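Brollow Stripped Tower, second-hand

A full-size desktop tower with most of the expensive bits gone and most of the useful bits left. If you want something that switches on out of the box, we sell those too, and they cost more than this.

You get the case, the motherboard and the power supply. You don't get a processor, memory, a drive or sympathy. Side panels are packed separately, so check the cardboard before writing to Larasati to say yours is missing.
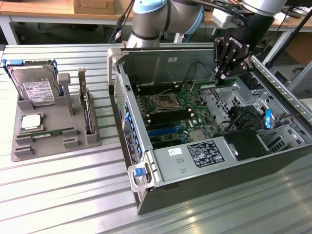 Tower on its side, panel off. Processor socket and memory slots empty.

The blue parts are the ones you're meant to touch. Release clips, latches, the little tab by the carrying handle: push, pull or swear at those first, and leave the screwdriver in the drawer until they've had their chance. Fikri has taken 258 of these apart and still goes for the screwdriver.

Lay the case flat on something solid before you start. The metal edges inside are no friendlier than on any other office tower — mind your knuckles near the drive bays.
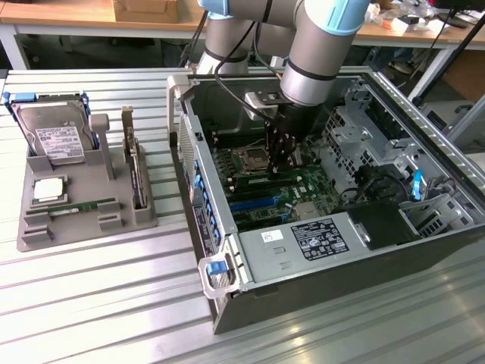 Leave the power supply where it is unless you've a reason to shift it, and keep it unplugged while your hands are in there. Its label is on the top face, in the sort of print that makes you fetch your glasses.

Condition: used, wiped down, light scuffs likely
Weight packed: roughly as much as you'd rather not carry upstairs
Returns: 2 weeks, in the box it came in
Collection: Saturday mornings, ask for Arlindo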